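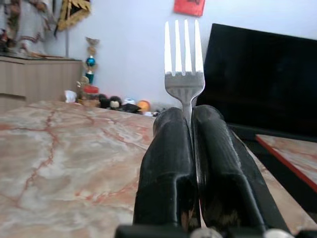
Looking after folding tables and everyday cutlery

By Yvette Dufour

Folding tables get used for meals, homework, ironing and anything else that needs a flat top, so they wear faster than a fixed dining table. Most of the wear is at the edges and the legs. The notes below cover those first, then forks, spoons and steel dishes.

Wiping the top

Use a soft cloth wrung out in warm water with a drop of washing-up liquid. Wipe towards you, rinse the cloth, wipe again and dry with a tea towel. A glossy top shows every smear if it is left to dry by itself.

On a marble pattern, crumbs and tea splashes are hard to spot among the veins. Run a dry palm over the surface before you put the cloth away. Bend down and look across it towards the window as well - grease shows up dull.

Do not use scouring powder or the green side of a sponge. Bimla Chaudhary wrote in to say she took the shine off a corner of hers in one go, and polish did not bring it back.

The edge band

Water gets in where the band meets the top. Dry that line every time. If a short length lifts, clean out the dirt with a cocktail stick, put in a little contact adhesive, press the band down and hold it with masking tape overnight. Do it while the gap is small.

Two tables side by side

Two matching tables seat more people than one large one and are easier to store. Leave a narrow gap between them if the floor is uneven, or they will knock together and chip the bands. Put serving dishes well in on one table, never across the gap.

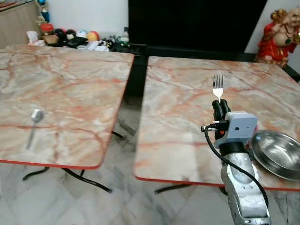 Matching folding tables with a narrow gap between them. The spoon and the steel dish are on separate tops.

Legs and floor

Open the legs fully before putting any weight on the top. Metal feet can mark a polished floor, so fit rubber caps and check them in August, when ours have usually split from the heat. A spot of light oil on each pivot is enough. Wipe off what runs.

Forks, spoons and steel dishes

Wash forks first, while the water is clean, and go between the tines with a brush. Dry them straight away if your water is hard.

For white marks on stainless steel, soak the piece for 40 minutes in warm water with a spoonful of vinegar, then rinse and dry. Rub dishes round the bowl with the cloth, finishing with the rim.

Store spoons all facing the same way in the drawer. Harish Agarwal stands his in a tall jar, handles down, which is fine as long as they go in dry.

Next page: getting candle wax off a tablecloth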